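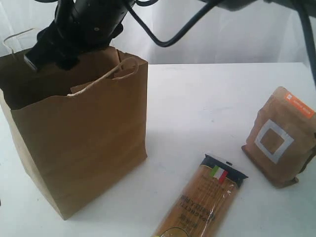
Slot is 20 minutes, questions after. Slides advance by hand. Gunther Hamann introduces. Skip the biography.

## Slide 1: Title

Trailer and tack theft in the Doltstead district: what goes in the first report.

Audience is patrol deputies and records staff. Most have taken a theft report at a farm. Few have had one come back from the prosecutor's office. Say that the talk covers reports only. Search warrants are Dace Uibo's session after lunch.

## Slide 2: The case used throughout

- Stock trailer taken from a locked yard off Vītola Road in April.
- Case number ends in 1616. Use those four digits when referring to it.
- Owner reported at 6:40 a.m. Last seen by a farmhand the evening before.
- Eight saddles listed as stored in the nose of the trailer.
- First report gave make, color and length. No VIN, no plate, no photos.

Pause here. Ask who would have taken the report differently, and take two answers at most.

## Slide 3: Identifying the trailer

The VIN plate is normally on the tongue or the left front of the frame. Owners rarely have it memorized. Ask for the title, the registration card or the insurance page, in that order. If none are on hand, write down who will supply the number and by when.

Homemade trailers may have only a state-assigned number. Enter it exactly as issued. Do not fill in a make by guessing from the axle or coupler.

Record repairs. In 1616 the owner had welded a patch on the rear gate and replaced one fender. Neither was in the first report. Jarosław Urbańczyk added both in a supplement, and the patch was what the second agency matched.

## Slide 4: Identifying the saddles

One line per saddle. "Misc. tack" cannot be entered and cannot be returned to anyone. Minimum fields:

1. Maker and serial number, if stamped. Check under the fender or near the stirrup leather.
2. Seat size and tree type.
3. Tooling, initials, brands.
4. Damage that was there before the theft.

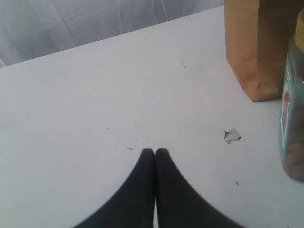
## Slide 5: Times and access

Two times are needed: last seen and found missing. Name the person behind each. A range wider than 40 hours needs a sentence explaining it.

List everyone with a key or gate code, including feed delivery and the farrier. Note the lock type and whether the lock was left behind. Collect it if it was.

## Slide 6: Supplements

Tarmo Ots handles the records side and will answer questions on entry deadlines. Refer those to him. Amanuel Habte has the blank worksheet, one per table.

Leave this slide up during questions.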